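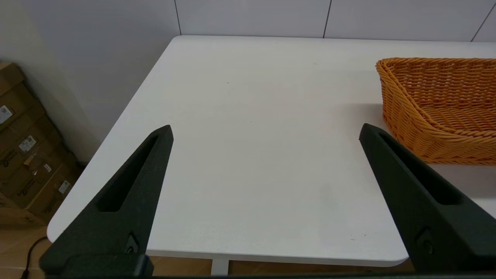

Prilwood Department of Home and Interior Studies, Everyday Surfaces Group

3.2 The table and what ends up on it

Figure 1. White tabletop with a woven basket at the upper right.

Okay, so the table. I spent more of July thinking about one white tabletop than I ever planned to, and I'd like to give it its own section before we get to the diary results (Section 4), mostly for the sake of the people who wrote to us after the Hirnberg talk asking why we'd picked such a plain one!

We wanted a light, matte surface with rounded corners, the kind you'd find in a lot of small apartments, and we wanted it low enough that people would use it from the couch. Light matters a great deal here. On a dark table a crumb can sit for days before anybody feels bad about it, but on this one even tiny specks show up, and you can pick out a few across the middle in Figure 1. Mwajuma Kombo, my co-author, wanted to wipe them off. I talked her out of it (we had words, friendly ones) as specks are half of what our diary keepers complained about.

Then there's the basket. It's wicker, a warm orange-tan, with a thick rolled rim, and we kept it at the far right of the table in every home visit. Our question was pretty simple: if you give people one obvious place to put things, does the rest of the table stay clear? The diaries came back with 1,378 usable entries, and 999 of them mention the basket by name, or by nickname. One household called it "the bun" all the way through and I'm afraid we picked that up too.

I should say what we counted as clutter, as Bit-na Jeon and I coded the entries separately and disagreed plenty at first. Anything left on the tabletop overnight was in. Anything inside the basket was out, even when the basket was so full that mail was sliding down the side. Bit-na thought that was far too generous, and she may be right. We ended up keeping her stricter version as a second measure, and both are reported in Table 2.

The other thing I'd flag is placement. With the basket over to one side, you get a big open stretch of white in front of you, and people told us again and again that they liked that stretch and felt a bit protective of it. A few said they'd started setting their keys straight into the basket so they wouldn't "spoil" the view. Others went the opposite way and treated all that space as an invitation, and those are the homes where the jigsaw puzzles show up. We look at the two groups separately in Section 4.1, starting with the puzzle people.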